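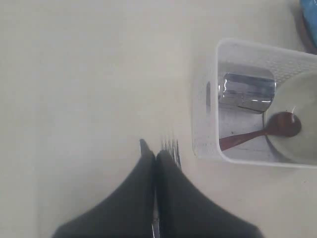 **Off-white** is a group of colours which lie very near to white but contain a small amount of another colour, most often yellow, grey or red. The group has no fixed border, and two persons can disagree if a given surface is white or off-white. A matte tabletop in a slightly warm off-white can look a little grey in the parts where a shadow falls, although the surface itself has the same colour everywhere. For this reason paint makers advise to look at a sample both in the morning and in the evening before buying.

## Names

Common English names for off-white colours are cream, ivory, eggshell, bone and linen. The names are not standardised. What one maker sells as ivory can be darker than the cream of another maker. The paint catalogue of Gruleck lists 273 whites, and 30 of them have the word "milk" in the name.

## Warm and cool

Off-whites are usually divided in two families. Warm off-whites contain yellow, red or brown, and cool off-whites contain blue, green or grey. The difference is difficult to see when a sample is alone, but it becomes clear when a warm and a cool sample are put side by side. A sheet of printing paper is often used for comparison. Many printing papers have brighteners in them, which give a bluish look, so a warm wall seems more yellow next to the paper than it does without it.

## Production

Most white paint today gets its whiteness from titanium dioxide. Small amounts of ochre, umber or black are added to make it off-white. Older paints were based on lime or on lead white, and paints with linseed oil become yellow with time, especially in dark rooms.

## Use in interiors

The designer Ronja Kristiansen used a single off-white for all walls and ceilings in the Peixoto guest house, and changed only the gloss from room to room. Matt paint hides small faults in the plaster, but it is harder to wash. In kitchens and corridors a satin finish is more usual.

## See also

- Ivory (colour)
- Whitewash
- Gloss (paint)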